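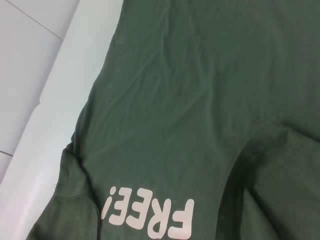 *A green T-shirt laid out for folding, with creases still to be smoothed.*

Zawadi Nyamweya has folded clothes for money since she was nineteen, first in a hotel and then in the back of a shop. She now runs the folding trials at Thorlacius, where a small team is trying to find out which parts of laundry work a machine can take on. I asked her straight away whether it can fold a T-shirt.

"Yes, if you give it the shirt flat," she said. "Give it the shirt in a heap with one sleeve inside out and you may as well go and have your lunch."

The machine is called Hideo. Nyamweya doesn't much like the name and mostly says "the arm". On a good day it folds a plain adult T-shirt in 20 seconds, starting from flat. She can do one in four, and she says that anyone who has worked a Saturday in a clothes shop can do the same.

Most of the time goes before the fold. The arm has to work out where the hem is, where the sleeves are and which way up the shirt has landed. A sleeve doubled over on the body looks a lot like more body.

"People think the fold is the clever bit. The fold is three moves. Finding the shoulder is what we've spent the year on."

Prints cause trouble too, though less than they did. In February the arm kept taking the edge of a thick printed letter for a seam and trying to pick the shirt up by it. Erick Lyimo, who writes the software for the grip, fixed most of that by giving it more printed shirts to practise on. They have over 300 garments in the store cupboard now, bought second-hand in bags. Dark cotton is still harder than light, Nyamweya said, and very thin cotton is the worst, as the fingers tend to take hold of two layers at once.

I asked about the rest of the house. She was brisk. Towels, yes. Pillowcases, usually. Fitted sheets, no. "I can't do those either, to be fair." Socks they haven't tried, and pairing them is a separate job from folding them. Loading a washing machine is closer than she would have guessed, as it doesn't matter how the clothes go in.

Shops are a different question. Clokdale, a clothing chain with 7 branches, asked whether the arm could tidy display tables after closing. Jamila Uddin manages the largest branch and came to watch a day of trials. She told me on the phone that she was interested but would not be placing an order.

"It did eight shirts and they were neat," Uddin said. "Then one slid off the pile and it carried on as if it hadn't. I'd have to pay someone to stand next to it."

Nyamweya doesn't argue with that. The arm checks its own work after each fold but not the pile as a whole – that is next on the list. She would put it in a laundry before a shop, somewhere the same sort of item comes through all day and a person is already in the room.

Does she worry about the people who do this work now? She took a while over that one.

"I was one of them. My wrists hurt every night. I'd have handed over the T-shirts gladly, but I'd have wanted to keep the hours."

She has no date for a machine in the home and won't be pushed into one. When I left she was turning a shirt the right way out, by hand, for the next run.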